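### Mein großer Solo-Überlandflug, Thread (13.02.2019)

**1/** So, versprochen ist versprochen: Ich hab im Januar endlich mein Dreieck geflogen, allein, und heute hab ich den Stempel im Ausbildungsnachweis. Ich schreib das mal runter, weil mich drei Leute aus dem Forum gelöchert haben, wie das mit der Vorbereitung war. Wird länger, holt euch einen Kaffee.

**2/** Für alle, die nicht im PPL stecken: Einmal in der Ausbildung muss man solo eine längere Strecke fliegen, mindestens 150 nautische Meilen, mit Landungen auf zwei fremden Plätzen. Meine Runde hatte 208. Mehr als nötig, ja, aber ich wollte unbedingt einen der Plätze hinterm Mittelgebirge dabeihaben (dazu gleich mehr, seufz).

**3/** Geplant hab ich alles doppelt. Erst auf Papier, mit Kursdreieck und Windrechner, weil sie bei Trisum darauf bestehen. Dann nochmal in Oraveo auf dem Tablet. Zwischen beiden lagen auf dem zweiten Schenkel 2 Grad Unterschied und ich hab eine halbe Stunde gesucht, wer recht hat. Die App. Ich hatte die Missweisung in die falsche Richtung gerechnet.

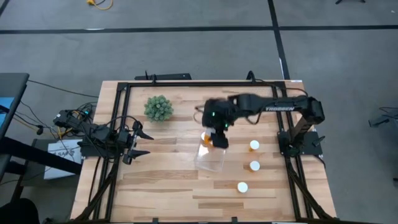

**4/** Der erste Schenkel war ein Traum. Kaum Wind, Sicht bis zum Abwinken, Funk ruhig. Ich hatte mir vorher ausgemalt, dass ich mich im Winter dauernd verfranze, weil unten alles gleich braun ist. Von wegen! Die Äcker sahen aus wie die Tischplatte auf dem Foto, schmale Streifen nebeneinander, mal blass, mal honigfarben, mal richtig dunkel. Dazwischen Bahnlinie und Kanal, da kommt man wunderbar zurecht.

**5/** Kleiner Tipp: Schreibt euch die Frequenzen in der Reihenfolge aufs Kniebrett, in der ihr sie braucht, und lasst daneben Platz für QNH und Piste. Klingt banal. Ich hatte sie beim Übungsflug alphabetisch sortiert und im Anflug gesucht wie eine Blöde.

**6/** Erster fremder Platz: Landung okay, bisschen lang, aber gerade. Dann zum Turm, Landegebühr zahlen, Bestätigung unterschreiben lassen. Vergesst den Zettel nicht im Flieger, sonst lauft ihr zweimal übers Vorfeld. Danach Apfelkuchen im Didenko, das ist das Café gleich neben der Halle. Große Empfehlung, vor allem die Streusel. 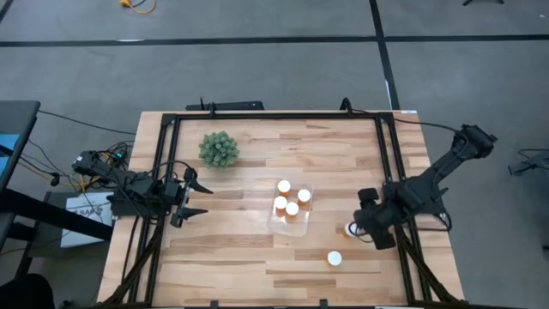
### Teil zwei, jetzt mit Wolken

**7/** Das Mittelgebirge also. Vorhergesagt war eine Untergrenze, mit der ich locker drüberkomme. Unterwegs hing es links vom Kurs dann doch tiefer, so ein grauer Deckel direkt auf den Hügeln. Ich hab bestimmt fünf Minuten mit mir diskutiert, ob das jetzt noch schön ist oder schon doof.

**8/** Bin dann östlich ums Tal herum. Den Umweg hatte ich am Vorabend schon als Alternative eingezeichnet, samt Zeiten und Sprit, und war SO froh darüber. Im Cockpit bei Turbulenz mit dem Lineal anfangen, das will ich nicht erleben. Dem Fluginformationsdienst hab ich Bescheid gesagt, der Lotse war total nett und hat mir gleich noch das aktuelle Wetter vom Ziel durchgegeben.

**9/** Das Headset ist übrigens ein gebrauchtes von Briletti. Drückt nach einer Stunde über dem linken Ohr, wenn man eine Brille trägt. Ich hab jetzt dünnere Bügel bestellt und berichte dann. Falls wer einen besseren Trick hat, gerne her damit!

**10/** Zweiter fremder Platz, Seitenwind von rechts. Ich bin einmal durchgestartet, weil ich über der Schwelle viel zu hoch war, und beim zweiten Versuch saß es. Durchstarten ist völlig in Ordnung, das hat mir auch hinterher niemand krumm genommen. Mir war nur kurz die Stimme weg am Funk. „Äh, ja, startet durch" ist vermutlich keine saubere Sprechgruppe.

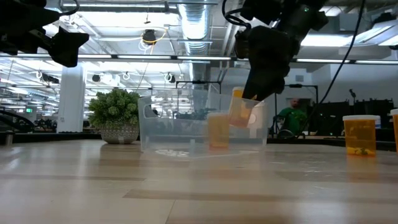 Danach hab ich erst mal zehn Minuten auf der Bank vorm Turm gesessen und Tee aus der Thermoskanne getrunken. Dann Öl geprüft, Sprit gepeilt, Wetter nochmal angeschaut und ab nach Hause, mit Rückenwind und tiefer Sonne von der Seite. Den letzten Schenkel würde ich sofort wieder fliegen.

**11/** Weil bestimmt gleich jemand fragt: Seit dem Sommer hab ich bei Trisum 2.852 Euro nur für die Solostunden gezahlt, Landegebühren extra. Der Rest der Ausbildung kommt natürlich obendrauf. Billig ist anders, das wusste ich vorher.

**12/** Nächste Baustelle ist die Prüfungsvorbereitung, vor allem Ziellandungen, die sind bei mir noch Glückssache. Wer in der Nähe fliegt und auch gerade dran ist: Meldet euch, ich such noch jemanden zum gegenseitigen Abfragen von Luftrecht!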